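# Two-arm planner stalls when both grippers are close together on soft items

**tmarsh_ctl**

Bimanual cell, fixed camera view, arms mounted along the front edge of a wood table. Current task set is soft goods, and the long fabric case is the one giving me trouble. Stack is our own fork of Ornwood for planning, with Zelura doing segmentation.
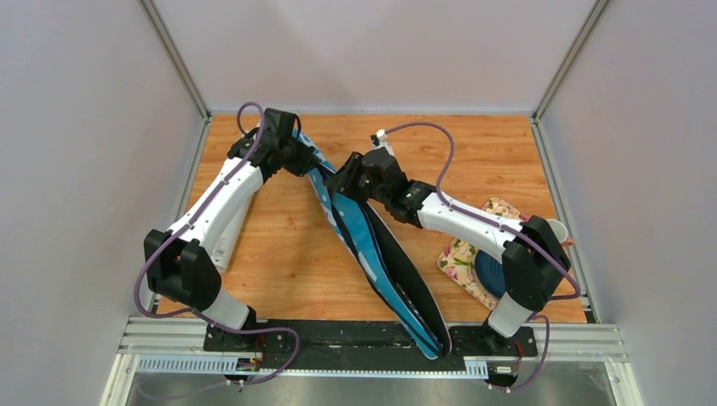 ## What happens

With both grippers at the upper part of the case, the planner returns no valid path for the right arm. It retries until it hits the timeout. Out of 534 logged attempts in August, 70 ended this way. The arms are not touching in any of the ones I replayed. If I drop the wrist-to-wrist margin the failures mostly go away, but I don't want to ship that.

Has anyone dealt with this?

---

**rebar_jo**

What collision geometry are you using for the wrists? If it's the default capsules, they are a lot fatter than those housings. Two capsules that close will overlap on paper well before the hardware does. Swap in convex hulls for the last two links and put the margin back where it was.

---

**Abenezer Berhe**

I'd look at the cables first. Your right one comes off that white fitting above the wrist and makes a wide arc before it runs down the link. Neither hulls nor capsules will include it. If you tighten the wrist model you get more paths, and some of them will put the other gripper through that loop.

---

**rebar_jo**

Cables aren't in the model now either, so hulls don't make that part any worse.

---

**Abenezer Berhe**

They do. The fat capsules were covering for it. We found this out on the Dakton cell and went through two connectors. Add a keep-out sphere above each wrist, attached to the wrist frame, and then switch to hulls.

---

**nkp_3290**

Separate question: is the case itself in the collision scene? Blue side and black side may come back as two segments. If Zelura hands you one of them as an obstacle and the other as the grasp target, the planner sees a wall right at the fingers.

---

**tmarsh_ctl**

Checked. Capsules are default, so rebar_jo is right on that. nkp is also right in part: on 2 of the replays I opened, the black side was published as its own obstacle. I'm going to merge segments that touch the grasp target and exclude the result from the scene while either gripper is closed.

---

**rebar_jo**

Don't exclude it for both arms. Exclude it only for the arm that is holding. The free arm should still plan around it.

---

**tmarsh_ctl**

For a case this soft I don't care if the free arm brushes it. For the plate or the cup I would.

---

**Abenezer Berhe**

Then make it a per-object flag. Nyamweya has an allowed-contact table you can copy. The file is 3,290 lines, but you only need the part that loads the pairs.

---

**tmarsh_ctl**

OK. Order will be keep-out spheres, then hulls, then segment merge, with the same replay set run after each one. I'll post the failure counts in this thread.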